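Potia lets wet/dry vacuum cleaners to halls, offices and stairwells that are being cleared, cleaned or handed over. The barrel machine on this page is the standard unit for hard floors. It is supplied by Lanard and checked at our Dallton depot before each hire.
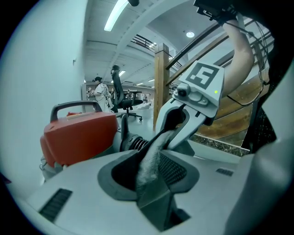
**Dallton, Apr 8, 2022**

## Wet/dry vacuum, barrel type

The unit is meant for large indoor areas: open halls, corridors, landings and the foot of staircases. It rides on small caster wheels and can be pulled along a level floor by one person. Lift it over thresholds – do not drag it by the hose.

**Supplied with each hire**

- barrel and lid
- suction hose
- metal extension wand
- floor nozzle
- 6 dust bags, for dry use only

Remove the dust bag and fit the foam filter before picking up liquid. Empty the barrel when the float closes, and leave the lid off overnight if the machine has been used wet.

## Use in corridors

Smooth floors show streaks under overhead lights. Work away from the socket in straight passes, with the nozzle flat to the floor, and finish along the baseboard. Keep the cord on the side already cleaned. Fire extinguishers and exits must stay within reach while work is going on.

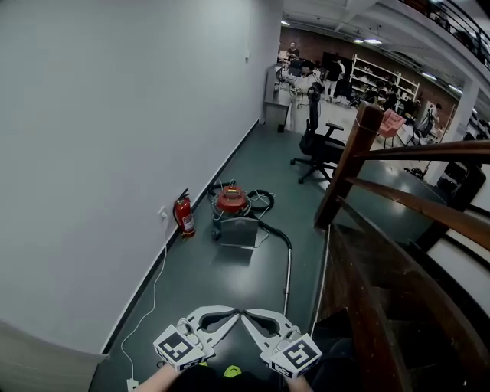

*Wet/dry vacuum with hose, metal wand and floor nozzle, corridor.*

## Servicing

| Item | Interval |
|---|---|
| Filter, clean | 50 hours |
| Hose and seals, inspect | 1,000 hours |
| Motor, replace | 4,000 hours |

Spare nozzles and hoses are held under the Mahlangu parts list, revised in March. Orders and hire extensions go to Thabiso Joubert at the depot – quote the number on the hire sheet.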